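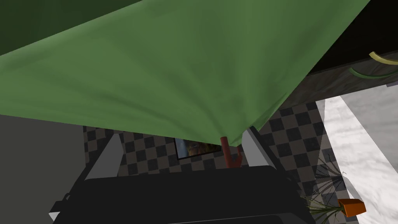
**Progress report: Lirkville Young Readers chapter book**

Drafting is done through chapter 10, and the full manuscript stands at 43 pages. Chapters 1 to 4 have been revised twice. The rest have had one pass.

The story has changed since our proposal. The girl from Brotcombe still finds the talking weathervane, but her grandmother now goes with her to the Winter Court - early readers at the Lambert branch library wanted more of the grandmother. The riddle contest moved from the middle of the book to the end.

Zivov Press has quoted for a first run of 100 copies, within the printing line of the grant. Cover art is late. We have sketches for the front but not the back, and expect final art in May.

Still open:

- a shorter title
- chapter 7, which drags
- large-print pages for the Lambert branch

We are not asking for more money. We would like to move the unspent travel amount to proofreading, and need your approval before the file goes to Zivov.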